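About us

Hello, and thanks for clicking through! I'm Špela Atanasov and I run Bindico, a small bookbinding and book repair workshop in Tarkerholm. If you've sent us an email, rung the bell or got lost in the yard looking for the right door, it was probably me who came out to fetch you (it's the green one, past the bike shed).

I didn't grow up wanting to mend books. I wanted to be a vet, then I wanted to be left alone, and then I got a job in the back room of a secondhand bookshop where the owner handed me a cookery book in three pieces and a pot of glue. I made a terrible mess of it. The spine went on crooked and half the puddings were stuck together, but I'd had such a nice afternoon that I asked for another one. After that I took evening classes, then a proper training place with a binder who made me sew the same practice block over and over until my stitches stopped wandering. I still have that block. It holds the window open in summer.

Bindico started in my spare bedroom, with a nipping press on the chest of drawers and paper under the bed. When the press began to leave dents in the furniture I rented a room in the old Geststead building, and we've been there ever since. It's cold in January and lovely the rest of the year, with big north windows and a goods lift that works when it feels like it.

So what do we do? Mostly repairs. Family Bibles, children's books that have been loved to bits, recipe folders, hymn books, a great many dictionaries. Last year we took in 442 books for mending, and 61 of those were cookery books, which I take as a sign that people in this town still cook from paper. We also bind new work from scratch – theses, guest books, poetry, wedding albums, and one very long family history that came to 698 pages and needed splitting into two volumes after a bit of a discussion on the phone.

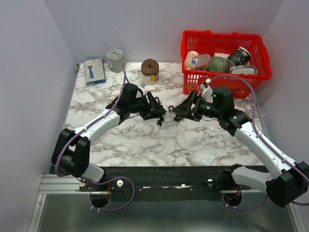 Two arms over the marbled tabletop.

People often ask whether a book is worth repairing. My answer is nearly always that it depends on what you want to do with it. If it's going to sit on a shelf, a simple box might be kinder to it and to your purse. If you want to read it to your grandchildren, we'll need to get into the sewing, and that takes longer. I'll tell you if I think you'd be better off buying another copy. I'd much prefer you to hear that from me before we start than to feel sore about the bill afterwards.

We keep our materials simple. Wheat paste, which I cook up fresh in the morning, linen thread, good cotton cloth and a lovely soft repair paper in more shades of brown than you'd think anyone could need. Leather we do on request. Sticky tape we take off, with a lot of sighing, and please don't put any more on before you bring the book in, even if a page is hanging by a thread. Pop the loose page in an envelope and tuck it inside the cover.

Then there are the classes! They began when a customer wanted to watch me sew and ended up staying for lunch. Now we run a beginners' day most months, where you'll make a small notebook and a bigger one with a hard cover, and a longer course called Huanca for people who want to go further (it's named after the boat on the first book I ever bound properly, a sailor's log with a lovely blue cover). Huanca runs over 21 sessions and covers sewing on tapes, rounding and backing, endpapers, and a case binding of your own design. You don't need any experience. You do need an apron, and short sleeves if you can bear it, as cuffs and paste don't get along.

If you'd like a repair quote, send us a few photos: the front, the spine, and the worst bit. Tell me roughly how big the book is and whether you need it by a certain date. Christmas fills up early, so if it's a present, please get in touch before the leaves come down. You can also call in between ten in the morning and four in the afternoon, but do ring first, in case I'm at the post office or stuck in the lift.

Špela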